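Preguntas frecuentes sobre el alquiler de salas Kargate

¿Quién puede reservar una sala?
Cualquier persona mayor de edad, empresa o asociación. No es necesario ser socio de Skundex, pero los socios tienen prioridad durante el mes de marzo.

¿Cuánto cuesta?
La sala Biswas cuesta 258 euros por día y la sala Sternelton 1.590 euros por semana. Los precios incluyen la limpieza y la calefacción. El IVA no está incluido.

¿Debo dejar una fianza?
Solamente para reservas de más de 2 semanas. La fianza es de 2.050 euros y la devolvemos por transferencia después de revisar la sala.
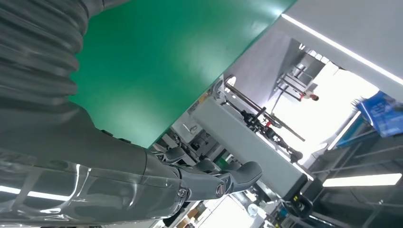

¿Puedo cambiar la iluminación?
Las luces de techo se encienden por zonas con los interruptores de la entrada. Pueden traer sus propias lámparas de pie, pero no está permitido desmontar las instaladas. Si van a hacer fotos de producto, tengan en cuenta que las luces del techo dejan reflejos claros en las superficies lisas y brillantes, como se nota en la carcasa gris del brazo. En este caso recomendamos apagar una zona y trabajar con luz lateral.

¿Se puede comer dentro?
Sí, comida fría y bebidas con tapa. Para un catering hay que avisarnos con antelación por correo electrónico.

¿Cómo cancelo?
Escríbannos con el número de reserva. La cancelación es gratuita hasta el momento en que reciben la factura.

Última actualización: 2024-04-01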